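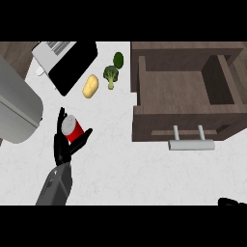 Ticket: Pleta shows canned goods as out of stock after import
Product: Pleta inventory, desktop version
Site: Ristić Foods, Omwood store
Priority: Normal
Status: Closed

Reported problem

After the April stock import, most of the canned goods in Pleta show a quantity of zero. The cans are on the shelf and they scan at the register. Fresh goods and dairy look right. The reorder list now wants to buy every canned item we carry, so we have turned off automatic ordering until this is fixed.

The import file has 3000 rows. Pleta gave one message at the end, "Finished with warnings, code 61", and no list of which rows had the warning. The help page for code 61 only says "unit mismatch, see log". We could not find the log.

What we tried before opening the ticket:
Restarted Pleta on the office computer.
Signed out and back in at the register.
Ran the same import again. Same message, same zeros.
Changed one item by hand (diced tomatoes). The number held until the second import, then went back to zero.

Support reply, 9:40 a.m.

Thanks for the details. Please don't run the import again for now. Each run overwrites hand corrections, as you saw with the tomatoes.

The log is written on the computer that ran the import. In Pleta, open Settings, then Maintenance, then Open Log Folder. Send us the newest file with "import" in the name. Please also send the spreadsheet you imported, in the form it came from Treda, before anyone opened and saved it.

Customer reply, 11:15 a.m.

Log attached. The spreadsheet is attached too, but I can't promise it was never opened. The office usually opens the Treda file to delete the header rows and then saves it.

I also noticed the shelf labels are wrong for the same items. They print on the 80 mm roll as usual but the price per unit line is blank. I don't know if it's the same problem or a new one.

Support reply, 1:05 p.m.

It is the same problem. The log has a code 61 line for each canned item. Your supplier file now gives canned goods as "case" in the unit column. In Pleta those items are set up as "each", and there is no case size on the item record. When Pleta can't convert one unit to the other it stores a zero and moves on. The label needs the same conversion to work out the price per unit, so it leaves that line empty.

Deleting the header rows did not cause this. The unit column reads "case" in the log as well.

Steps to fix:

1. Back up the database. Settings, Maintenance, Back Up Now. Wait for the green bar to finish.

2. Go to Items, filter by department Canned, and choose Select All.

3. Choose Edit Selected, then Units. Leave the selling unit as "each". Set the receiving unit to "case".

4. Fill in the case size. If your cans come in different case sizes, do this in groups. Treda prints the size in the last column of the invoice.

5. Save, then test with 2 items before doing the full file. You can make a short copy of the spreadsheet with only those rows in it.

6. If both quantities are right, run the full import.

7. Reprint the labels from Labels, Missing Unit Price. You don't need to reprint the whole department.

Customer reply, 3:30 p.m.

Backup done and units changed. The first test item came in correctly. The second one, the sweet corn, came in at zero again with code 61.

Support reply, 3:50 p.m.

Please check the corn record for a trailing space in the unit field. Older records that were typed by hand sometimes have "each " with a space after it, and the group edit skips those. Clear the field, pick "each" from the dropdown, and save.

Customer reply, 4:25 p.m.

That was it. The corn had the space and so did several of the beans. Fixed those and ran the full file. No warnings this time. I compared a shelf of soup and a shelf of tomatoes with the screen and both match. Labels reprinted with the unit price showing.

Automatic ordering is still off. Is it safe to turn on?

Support reply, 4:40 p.m.

Yes, but clear the pending reorder list first. It was built from the zeros and Pleta will not remove old lines from it. Go to Orders, Pending, Clear All, then turn automatic ordering back on. It will build a new list overnight.

We have asked for code 61 to name the item and both units on screen. No release date for that yet.

Customer reply, 4:55 p.m.

Pending list cleared, ordering is on. You can close this.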